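Sorting Small Things: Notes for Week 5
Household Order, evening section. Instructor: Bernardo Carvalho

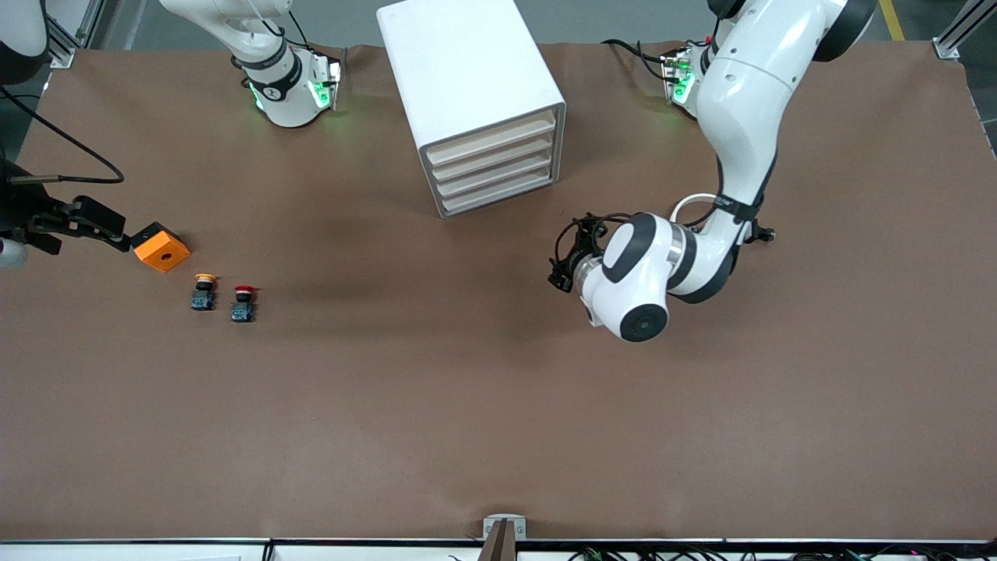
Last week we did closets, and several of you went home and threw out things you now miss. Tonight is smaller stuff, the kind that lives on a table until company comes. The trouble with small stuff is that each piece looks as if it will take a second to put away, so it never gets the second. Take an orange block with a round hole in the top and a couple of push-button switches, one capped in yellow and one in red, with a white four-drawer cabinet standing on the same brown tabletop. Where do they go? Most people say "in the drawers," which is like saying a letter goes "in the mail." Four drawers means four answers, and you will have to remember which one you gave.

Terms for tonight

Home: the one place a thing goes back to. If it has two homes it will be in neither.
Staging: out on the table on purpose, for a job with an end. Staging that lasts past the weekend is called a mess.
Orphan: a thing with no family in the house. The block is an orphan if you own one block.
Family: things you'd go looking for together. The switches are a family, cap color notwithstanding.

Sort by what you'd ask for

The older handouts for this course (the Widuvham sheets, if anyone still has a set) told you to sort by material, then by size. Try it at home and you'll get a drawer of plastic. A drawer of plastic is very consistent and no help at all when you want a switch at nine at night.

Sort by the question instead. Stand in the doorway and say out loud what you would be looking for. "Where's a button?" is a question a person might ask. "Where's something square and under two inches?" is a question for customs officers.

Color is a trap for the same reason. I have seen a beautiful rainbow cabinet, red drawer, yellow drawer and so on, and its owner could find anything as long as she remembered what color it was. She kept batteries in three places.

Filling a small cabinet

Clear the table first. Everything off, cabinet included. Wipe it.

Top drawer gets what you reach for every day. Bottom drawer gets what you'd be embarrassed to lose and never use. The two in the middle are where the arguments happen, so leave one of them empty for the first week. It will not stay empty – write down what goes into it and bring the list.

Shallow drawers want one layer. Once things are stacked you are digging, and a drawer you dig in is just a bucket with a handle.

Label the front. I know you'll remember. Label it anyway, in the words you used in the doorway, even if those words are "weird little buttons."

Endar or Stakport?

Someone asked which brand of cabinet to buy. I own a Stakport, which sticks in July, and my sister owns an Endar, which slides so well that the drawers come out when you sneeze. Buy whichever fits the shelf. Please measure the shelf.

The Peixoto inventory

The long reading is from the Peixoto house, where the family listed the contents of one kitchen drawer and got to 617 items before someone called lunch. Skip the section on rubber bands unless you have a personal interest. Look at how many entries say "part of something." Every one of those was kept in case the something turned up.

Homework, due Sun 8 August

One surface, one cabinet, no new purchases. Sort out 6 orphans and decide on each: home, gift or trash. "Decide later" counts as trash for grading purposes.

Bring your list from the empty drawer. Half a page on what you fought over and with whom – spouses may submit a dissent on the back.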